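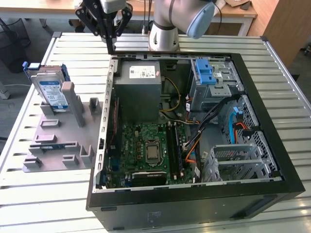 Kids' Corner > How Stuff Works > Computers

How Does a Computer Remember Things?

By Eirlys Mathias
9th April

Quick question before we start. What did you have for breakfast?

OK. Now what did you have for breakfast on your last birthday?

The first one was easy, right? The second one, maybe not. Your brain keeps some stuff handy and lets other stuff slip away. Computers do a bit of both too, only they're a lot stricter about it. Some things they keep for years. Some things are gone the second the power goes off.

Ons and offs

A computer can't remember a picture of your dog. Not the way you do. It doesn't know what a dog is! All it can store is two things, and we call them 1 and 0. On and off. Like a light switch.

One switch is called a bit. One bit isn't much use. It can say yes or no and that's your lot. But put eight bits in a row and you've got a byte, and a byte is enough for one letter of the alphabet. In the code most computers use, a capital A is 01000001. Small a is 01100001. Spot the differnce? Just one bit flipped.

So a short message to your friend, let's say 60 letters and spaces, takes up 60 bytes. Tiny. A photo is millions of bytes, because the computer has to store the color of every single little dot. A movie is a whole heap of pictures plus sound, so that's bigger still. Which is why your tablet gets full of videos and never gets full of messages.

The desk and the closet

Computers have two main kinds of memory. Think of your bedroom.

You've got a desk. When you do homework you put your book on it, your pencils, a ruler, maybe a snack. Everything close by. Easy to grab. But the desk is small and at the end of the day somebody makes you clear it off.

You've also got a closet. Heaps of room in there. Stuff stays in it for ages. Takes longer to find things though.

The desk is called RAM (say it like the sheep). It's short for random access memory. "Random access" means the computer can jump straight to any spot it likes, no need to start at the beginning and look through everything. RAM is super fast. It holds whatever you're doing right now – the game you're playing, the web page you're reading, the song that's on.

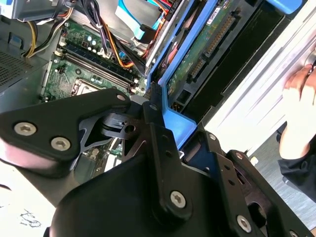
Memory slots on a green motherboard. The white bits at the ends are latches.

RAM usually comes on long thin cards that push into slots like those. Flat ones for laptops, sometimes, and in lots of phones and tablets the memory chips are stuck right in place and you can't swap them at all.

And RAM forgets! Pull the plug and everything in it is lost. That's why your story disappears if the power cuts out before you hit save. Happened to me in May last year. A whole chapter. Gone.

The closet is called storage. That's where things go when you press save. Storage keeps hold of its ones and zeros even with no power, so you can switch off, go on vacation, come back, and your story is still sitting there.

How does storage do it?

A couple of ways. An older kind is the hard disk. Inside is a shiny round plate that spins really fast, and a tiny arm swings across it, a bit like a record player, except the arm floats just over the top and doesn't touch. The plate is covered in teeny magnetic spots. Point the magnetism one way or the other and you can use it to store ones and zeros.

The newer kind is flash. No spinning, no moving parts. It traps very very small bits of electricity in tiny pockets and they stay put. Phones use it. So do memory sticks, and lots of new laptops. It's quieter than a hard disk and faster, and it doesn't mind so much if you drop it. (Please dont drop it.)

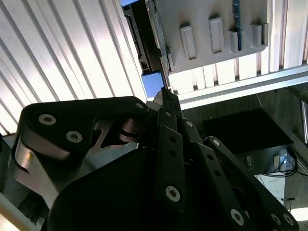
So why not just have one kind of memory for everything? Good question, and a class at Pindholm asked me exactly that. It's mostly about speed and money. RAM is fast but it costs a lot for the space you get. Storage is slower and much cheaper. So computers have a bit of the fast stuff and plenty of the slow stuff, and they shuffle things back and forth all day long.

You open a game. The computer fetches it out of storage and puts it in RAM. That's what the loading bar is for! You play. You save. Your score gets copied back into storage. You quit, and the space in RAM is free for something else.

Try it yourself

Get a friend, a pencil, and a cup of coins. Heads is 1, tails is 0. Lay out eight coins to make a capital A, using the code up top. Now let your friend flip one coin while you shut your eyes. Is it still an A? Probably a different letter, or something odd that isn't a letter at all. Then sweep the coins back in the cup. That was RAM losing power. Write the row down on paper first and you've got storage.

More from Kids' Corner
Why Is the Sea Salty?
10 Weird Facts About Magnets
What's Inside a Battery?
How the Hedton Lighthouse Got Its Light
Who Invented Zero?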